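Amândio Fonseca
@amandiobuilds
8 March 2019

ok thread time. Friday night at the Torcombe shared shop and the hand-held gripper is finally at the stage where I can talk about it without wincing

Jolum (the project name, don't ask, it was a typo in January that stuck) is a gripper you carry around and squeeze, so an arm can learn the motion later. I've wanted one at home for ages and my apartment is way too small, so shop it is

marker cubes on both sides, green lights on, dark wrap around the body. Love how chunky it looks down there by the coat rack

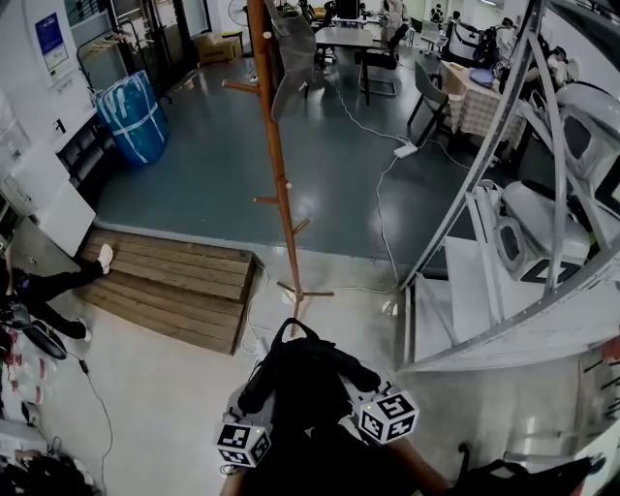 🔧 BUILD NOTES

The wrap was a last minute thing. Bare shell got slippery after 40 minutes of practice grabs and my hand kept sliding toward the trigger. Cheap fix, huge difference!!

Cubes took me four tries to mount. The first two prints had a flex in the bracket you could see in the tracking, like a little shiver every time I closed the jaws. Went thicker on the walls and added a second screw, shiver gone

Salminen lent me the good calipers for the bracket holes (thank you, I will return them, I swear)

also my log file says 2,872 grabs since January. my wrist agrees

Now the fingers. Soft rubber with a mesh texture, set in a V. I tried flat pads first and they were fine on boxes and hopeless on anything round, pens just rolled out and went under the bench. The angled ones pinch right at the tip and I'm kind of in love with them

light gray shell on this one, no wrap, and the pads look so good against it
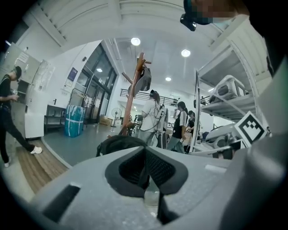 Are you going to post the print files?

Once the bracket stops changing. I've got one more version to print and then they all go up on the Zernura page, with the parts list and the screw sizes.

next job is a lighter trigger spring. if you have a favorite spring supplier that does small orders, replies are open, I'm begging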